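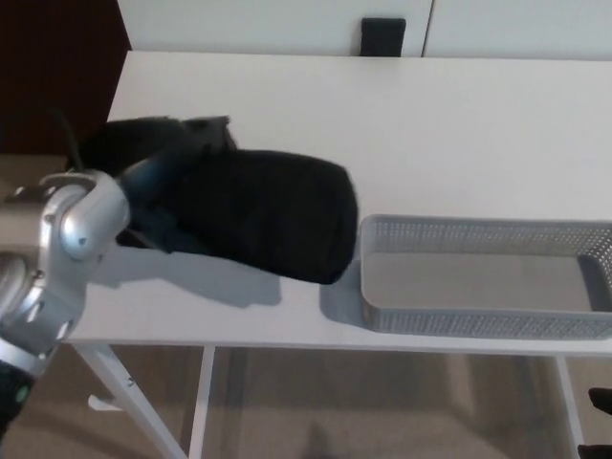

Black fabric held over a white table.

2018-12-08

The purpose of this entry is to set down the method by which this household now prepares for winter travel. Several readers have written to request it, and the earlier account, published in June, is no longer accurate in a number of respects.

The journey in question is the annual one to Kestmont, a distance of 608 miles by the northern route and 601 by the southern. The shorter road has been preferred for some years. It passes through Flodemen, where fuel is available late into the evening, and it avoids the high pass at Inthanon, which stands above 4000 feet and is subject to closure without notice. Travelers who must use the pass are advised to consult the road report before departure and again at the last town.

Packing begins one week in advance. Each traveler is permitted 2 bags, one of which must remain within reach during the drive. This rule was introduced at the request of Natalia Solís, who once spent a night in Flodemen with her medicine locked beneath the luggage of four other people. It has been observed without exception since that time. 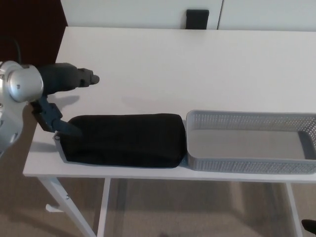 Soft bags are to be preferred over hard cases for winter travel by car. A hard case occupies the same space whether full or half empty, and its corners do harm to whatever is placed beside it. A long pouch of dark cloth with rounded corners, laid flat, will fit along the side of the trunk where no suitcase can go. Black has one disadvantage — it is difficult to find in an unlit trunk — and a strip of light tape on the handle is recommended. Gloves, hats and spare socks should travel in such a pouch and should be packed last.

Food is a separate matter. Clémence Guérin maintains that sandwiches should be made on the morning of departure, and her view has prevailed over that of Donnie Drummond, who makes his the night before and wraps them in foil. Both parties agree that soup should not be carried. Coffee is purchased on the road.

The house itself must be left in proper order. The water is shut off at the main valve, the thermostat is lowered, and a key is delivered to Corentin Gautier across the street. Perishable items are given away or eaten. Last year a wheel of cheese was overlooked, and the refrigerator required two cleanings upon our return.

Questions regarding the snow chains should be held for a later entry. The present set was purchased secondhand from Capucine Riviere and has not yet been fitted to the car.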